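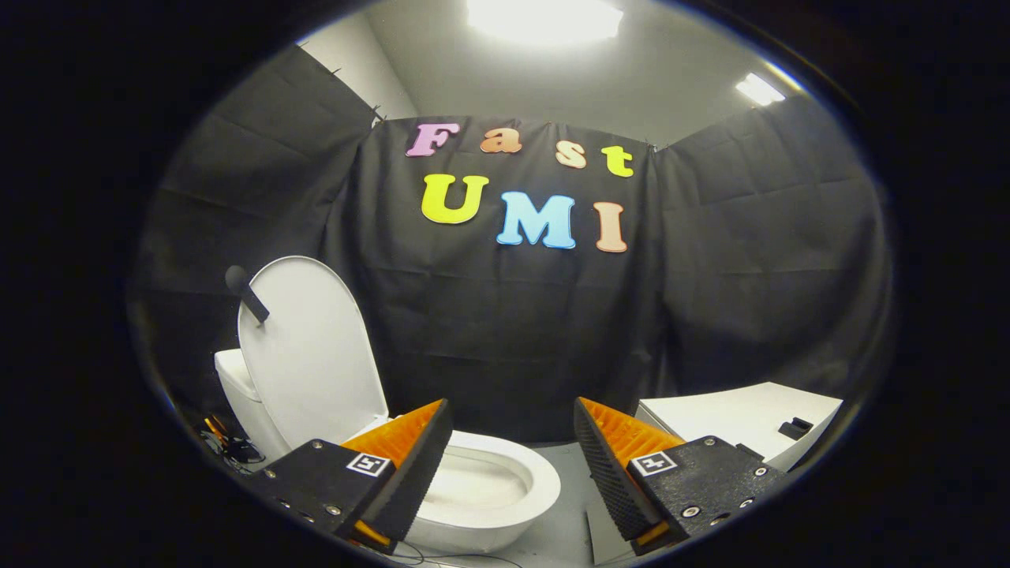
Can a machine clean my bathroom yet?
Not in the way you're hoping. A toilet is a harder job than it looks from the doorway: the lid has to be up, as it is on this one, the rim is curved, and two fingers with ribbed orange pads have to get around it without cracking anything. Our best run at Durkside took 60 minutes. A person with a brush takes 5.

What about dishes?
Plates, mostly. Wine glasses we'd rather not discuss until July.

Laundry?
It folds towels. Fitted sheets have beaten the Rees arm every time, but they beat us too, so we call that a draw.

Is the shop floor any better?
Much. At Rusthorpe the bins stay put and no one leaves a sock in them. Sorting parts there goes right over 90 percent of the time, and sweeping is nearly dull.

Do I have to be home while it works?
Yes. Bring a book.

Can I buy one?
No. Clakomow has 2 units on loan and a waiting list. Keep the brush.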